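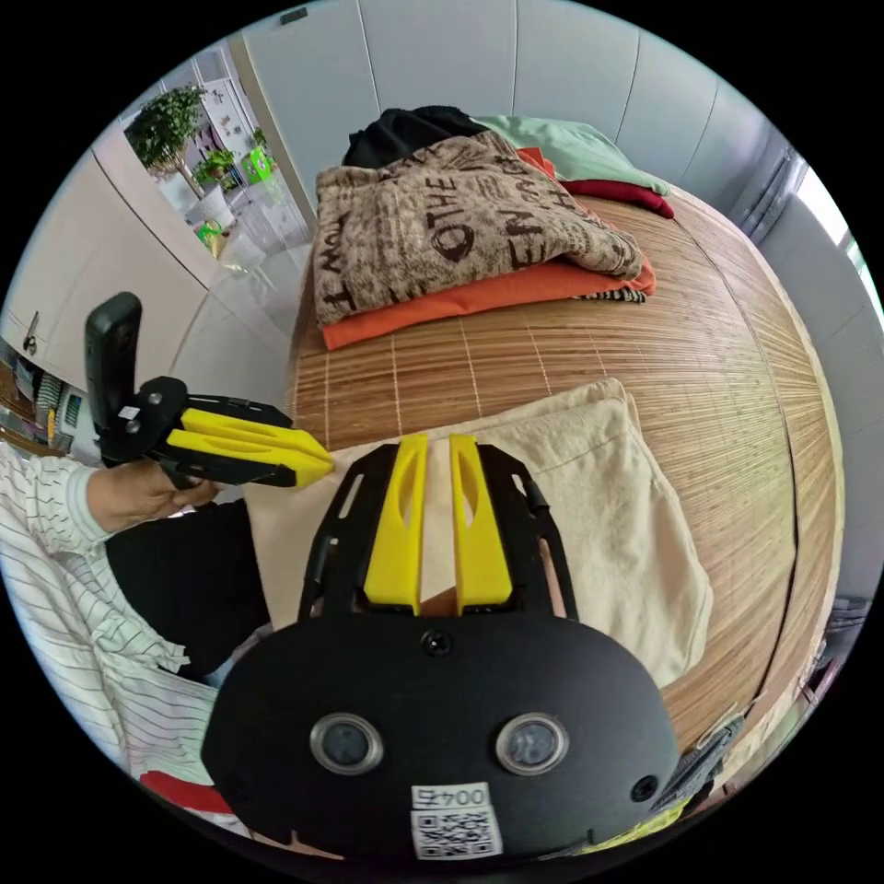 Jerora FAQ: syncing and segmenting two-gripper recordings

Last updated 28/09/2021

What does Jerora do?
It takes the raw logs from a pair of hand-held grippers, lines them up on one clock and chops them into labelled segments your policy can train on. I wrote it for folding clothes on a bed, so cloth gets most of my attention (sorry, dishwasher people!).

How does it know which gripper is which?
You tell it, in pairs.txt. Type in the code from each sticker (004E, say) with "left" or "right" after it. Capitals matter, and yes, I've lost an evening to that.

My two streams drift apart. Help?
Run the sync tool with the long window on. It matches finger motion against the video and usually gets you within 5 milliseconds. If you're still out after that, your clocks were probably reset mid-session and you'll want to split the file there first.

Tracking goes funny over patterned surfaces. Why?
Repeating texture! Slatted mats and striped fabric give the tracker lots of near-identical corners, and it happily hops from one to the next. Set the match ratio to 75 and turn on the loop check. Ingrid Kincaid wrote that check and it's a ripper.

How many demos do I need for a fold?
Depends on the garment. My tea towel policy behaved itself after 17, but I'm at 2,000 for jumpers and the sleeves still beat it.

Can I use the Brodlow planner with it?
Yep, export with the "waypoints" option. Ciddale support is half done and I'm hoping to merge it in October.

Where do I report a bug?
On the tracker, please, with your pairs file and the sync log attached.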